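Search this site Type a word and press Enter

How Does a Restaurant Get Your Dinner to the Table?

By Rosalinda Bautista

Have you ever sat in a restaurant, so hungry you could eat the menu, and wondered what on earth they were doing back there? I used to wonder that all the time when I was a kid. Then I grew up and got a job in a restaurant kitchen called Barredo, and I found out! So let me tell you how it goes.

It starts long before you show up. If a restaurant opens for dinner, the cooks might come in right after lunch. They wash lettuce, peel potatoes, chop onions (yes, cooks cry too) and get big pots of soup going. Kitchen people call this "prep," short for preparation. At Barredo I once peeled 20 pounds of carrots before anybody had even unlocked the front door. My fingers were orange until bedtime.

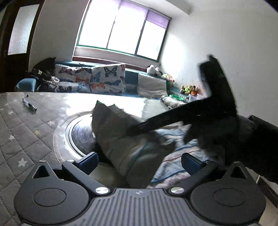

Once the prep is finished, everything goes into little tubs, and the tubs go in a cold drawer right where the cook stands. That way, when somebody orders a salad, the cook doesn't have to run off looking for the cucumbers. Everything is one reach away. You can try this at home the next time you help make tacos. Put the cheese, the tomatoes and the beans in separate bowls first and see how fast it goes!

Now you come in. You sit down, you look at the menu, you change your mind twice (I always do), and you tell the server what you want. The server writes it down or taps it into a small screen, and a slip of paper called a ticket comes out of a printer in the kitchen. It makes a buzzy, chattery noise. On a busy night that printer hardly stops, and I used to hear it in my dreams.

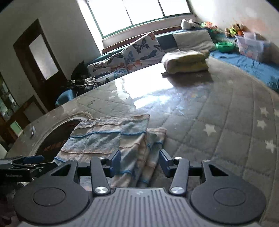

A soft striped towel in pale blue, beige and light pink.

Somebody has to read the tickets out loud so all the cooks know what to make. We say this person is "calling." When the caller shouts "two soups, one fish!" the cooks shout back "heard!" It sounds a bit rude if you're not used to it, but all it means is "I got it, I'm starting."

Each cook has a station, like players have positions on a soccer team. One person works the grill. Another makes cold things such as salads. Somebody else might do only desserts - that was the job I wanted, and I had to wait a whole year for it. At Barredo there were 6 of us in a kitchen smaller than most classrooms, so whenever you walked behind a person you had to say "behind!" in a loud voice. I still do it at the grocery store by accident.

The tricky part is timing. Say your family orders a bowl of soup, a roast chicken and a plate of noodles. Soup only needs to be poured. Noodles take a few minutes. Chicken takes much longer, and the oven might be set at 500 degrees, which is very hot indeed. If all three cooks started at the same moment, your soup would be cold by the time Grandpa's chicken was done. So the chicken goes first, the noodles wait, and the soup is last of all.

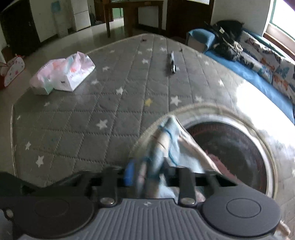 A gray quilted mattress with white stars and one small yellow one.

When the plates are ready they go up on a shelf called the pass. The head cook looks at every plate, wipes any drips off the rim, and calls for a server. Then out it comes to you!

And after dessert? Dishes. So many dishes! One holiday night we washed 700 plates, and that's before you get to the forks. The dishwasher is one of the most important people in the building, because without clean plates there's no dinner for the next table.

Next time you eat out, listen for the printer and the shouting. If your server isn't too busy, you could ask what the cooks are prepping for tomorrow.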